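Laundry, a progress report of sorts

13th July

Every few months I go back over the household robot claims and check which chores have moved. Dishes, slightly. Floors were settled years ago, provided you own few rugs. Laundry is where I spend most of my reading time, and it remains the hard one.

The trouble is state. A mug has a position and an orientation, six numbers in all. A bedsheet has as many numbers as you care to assign it, and most of them change when you pick up a corner. Ekow Asamoah and I logged 201 towel folds last December with the Larken planner, starting each towel flat on a bench. It finished 114 of them to a standard I would put in a cupboard. Starting from a heap, we stopped at two successes and went home.

Grip force is rarely the cause. Most of our failures were perception errors – the planner took a fold for an edge and pulled on the wrong layer.

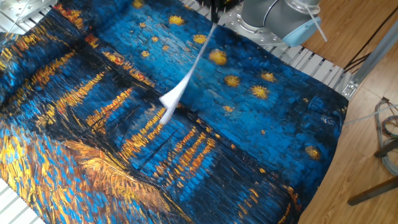 Printed cloth deserves its own test set. Our towels were plain gray, so any strong line was either a hem or a crease. Put down a big sheet of Van Gogh's river at night, all thick strokes and lamp reflections, and the lines of the print compete with the real ridges bunched up in one corner. A white strand held over the blue is easy by comparison, at least until you ask where its frayed tip ends. Depth sensing helps with the ridges and does little for the fluff.

I plan to rerun the bench trials with patterned sheets once the Harkus driver stops dropping packets. Until then I fold by hand.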